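# How to keep cooking oil fresh at home

I learned this from my neighbor Renu Kaushik, who was cooking for big families before I could hold a spoon. The method works for sunflower, peanut and sesame oil. For olive oil I do a little different, see the end.

## Before you fill

1. Wash the container with hot water and soap, and let it dry one full night. Water inside makes the oil go bad faster.
2. Smell the old oil. If it smells like paint or crayons, throw it away. Do not mix it with new oil.
3. Write the opening date on a piece of tape and put it on the bottom.

## Filling and keeping

Pour slowly through a funnel, and stop a little under the neck. Close it at once. Keep it in a cupboard far from the stove, because warm air is the biggest enemy. A clear glass container is nice on the table, but it must go back in the dark after the meal.
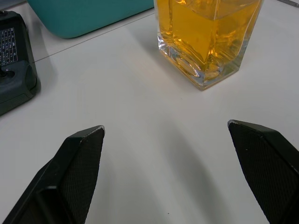
Fill only what you will use in 28 days. The rest stays in the big can, well closed.

For oil used once in frying, let it cool completely, pass it through a paper filter and keep it in the fridge. I use it one more time and not more.

**Olive oil:** leave it in its own dark bottle. If it becomes cloudy in a cold room, wait until it is warm again and it will clear.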